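From: Dalia Sakalauskas
To: Losden Play Kitchen Swap list
Date: Friday, February 1, 2019
Subject: Re: [losden-swap] What do you keep out and what do you put away?

Wanting Cao wrote:
> Hi all, I'm new here. My twins got a mountain of pretend food in October
> from two sets of grandparents and our living room has not recovered.
> Everything goes in one giant tub, they dump the tub, they walk away.
> What do you keep out for a normal afternoon and what do you put away?
> And do you bother with baskets or is that just for people with tidy kids?
> Wanting

Hi Wanting, and welcome! I laughed at "they dump the tub, they walk away" because that was our house for a solid year. My kids are not tidy, I am not tidy, and yes, we bother with baskets (well, A basket).

What finally helped was giving up the big tub. It went up on the closet shelf and now only a small breakfast setup comes out. When they get bored I swap a few pieces, usually on a Sunday night when I'm putting off the laundry. Yulan Li told me to do this ages ago and I ignored her, so Yulan, if you're reading, fine, you win.

My rule for what counts as small: it all has to fit on one little table with some bare spots left over. If the table is full they can't play on it, they just shove stuff off the side to make room, and then it's the tub all over again but on the floor. A dark table is great for this, by the way, the pale little things like eggs show right up at cleanup time.

You want one basket, one plate, something to cook with and a handful of food. The breakfast table I'd copy has a teal basket with an orange rim in the back corner, a small white toaster sort of thing next to it with a round plate beside that, and a pinkish cutting board down near the front. I love a basket with slots in the sides, you can see what's in there without tipping it out.

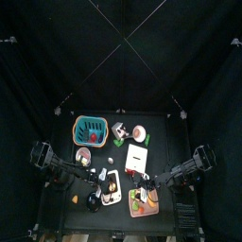

Where our stuff goes, since you asked about putting away

Basket: anything they're likely to want first. It lives at the back so that they have to reach over for it, which for some reason slows down the dumping.

Clear round container: the small bits. Get a clear one! We had a solid one before and it got opened and emptied every single time just to check what was inside. I try to keep it to things that roll or get stepped on.

Cutting board: stays out always, nothing stored on it. Ours gets more use than any of the food. They "chop" for ages.

Plate: one. I know, I know, two kids. With your twins you may need two plates or there will be war. Somebody with twins please jump in, I think Xiuying Lu has a pair?

Vegetables: a couple of green things and call it good. We had so many peppers and cucumbers at one point and they all ended up under the couch anyway. The extras went to Jianguo Peng at the last swap and his daughter has been selling them back to him ever since.

Closet tub: everything else, including the cash register, may it rest.

Cleanup takes us 11 minutes if I help and forever if I don't. Start with just the basket and let the rest slide for the first week or so. If you want to borrow a basket before you go buying one, I have a spare in the garage and I'm happy to bring it to the next swap along with some plates. The toaster you'll have to pry out of my son's hands, sorry!

Also, does anyone still have the lid to a Tistby soup pot? Red knob. I swear I packed it in somebody's bag by mistake.

Dalia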